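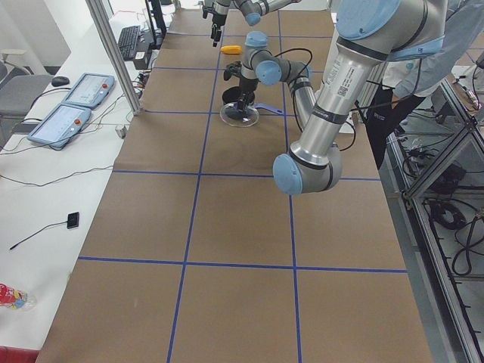

blue tape on brown cardboard, love a grid

ok thread time. I moved into the place on Dolan in February and I have opinions about taping your furniture out on the floor before you buy it. a few of you asked so I'm dumping it all here

background: my last couch was a mistake. I bought it from a photo, it showed up, and it ate the living room. you had to go sideways to get to the kitchen. I lived like that for years because I was too stubborn to sell it

so this time I swore I'd tape every single thing first. couch, table, bed, the weird little shelf I inherited. blue painter's tape, right on the floor

use the blue stuff. I tried plain masking tape in the hallway and it left gunk on the finish that took me a whole evening and a lot of dish soap to get up

the couch I wanted was the Drumix from Skomitz, the long one. 100 inches. on the website it looks so reasonable!! there's a plant next to it and a lady's legs and everything

taped it out. it blocked the heater AND part of the closet door. I stood inside my tape couch feeling kind of betrayed

then I taped the shorter one, which is 6 feet even, and suddenly there was a room again. I could open the closet. I could picture a lamp

biggest thing I learned: tape the walkways too, and not only the furniture. I used 36 inches for the main path from the front door to the kitchen, and it felt like a lot until I walked it with laundry in my arms

also tape the door swings. fridge door, oven door, bathroom door, all of them. you do a little quarter circle with short pieces. mine look like a kid did it, but they work

and drawers! a dresser is one size closed and a whole different size when you're looking for socks. I had the bed and the dresser taped with what looked like plenty of space and then added the open drawers and nope

height is where tape on the floor lets you down. I could not tell that the bookcase would feel like a person standing behind me at dinner. for tall stuff I run tape up the wall now, or stack moving boxes till they're close enough

which brings me to boxes. DO NOT break them all down right away. a couple of big ones pushed together make a really decent fake coffee table. I ate off mine for a month and found out I like a lower table than I thought

somebody asked if an app would be faster. sure, probably. I tried one and my room came out shaped like a slice of pizza, so I went back to crawling around with a tape measure

live with the tape for a bit if you can. I did the first layout at night and loved it, then at 7 in the morning the sun came straight across where my face was supposed to be on the couch. flipped the whole thing

write the measurements on the tape in marker. I didn't the first time, and then a corner peeled up and I had no idea if that was the desk or the rug

rugs, ugh. go bigger than you want to. I taped the size I was going to buy and it looked like a bath mat out there in the middle of everything. the next size up costs more and yes I'm still mad about it

money part, since people always ask: I gave myself 1000 dollars for the living room. the shorter couch ate most of that. the lamp is from the thrift store in Valcombe and so are both side tables, which don't match, and I've decided that's fine

Valcombe tip while I'm here: go early in the morning and bring your tape measure plus a list of your spots on your phone. I had "left of window, narrow" written down and walked straight past a gorgeous cabinet that would never have fit. proud of me tbh

oh and measure your stairs and your front door before any of this. the old couch came in through a window. I don't want to talk about the window

still undecided: desk in the bedroom or desk by the heater. both are taped out right now so the floor looks like a parking lot and I keep stepping around a desk that doesn't exist

if you've done a desk next to a heater please tell me how bad it gets in winter. and if anybody has a trick for getting tape to stick on a really dusty old floor I'd take that too, mine keeps curling up by the door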